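Re: [tarkia-trips] August bird weekend, who's in? 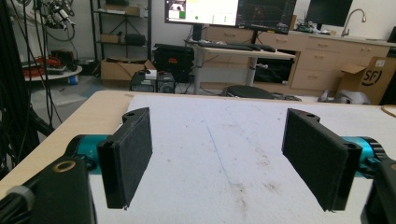 Teal-blue joints, black pads, white foam

Hi all,

On Sunday night Skatora Tours wrote:
> We can hold 12 seats on the Cunance bus until
> the end of the week. It's 465 km each way with one lunch
> stop. Does your group want the wetland walk or the
> river cruise? We can't fit in both.

I vote wetland walk! We did the cruise last time and it was lovely, but you spend half of it queuing for tea (and the commentary is very loud if you're sitting up the back). The walk goes out past the old Lukoševičius farm, and the guide reckoned 3000 waders came through there last season, so bring your binoculars and a hat with some colour in it so we don't lose you in the reeds.

Cost for the whole group is $1265 for the bus, and the first $1000 is due when we book. Motel is separate, so please sort out your own room – the one near the town centre fills up fast.

Can you reply to the list with walk or cruise, plus any food things? I'll ring Skatora once I've heard from everyone.

Cheers,
your trips person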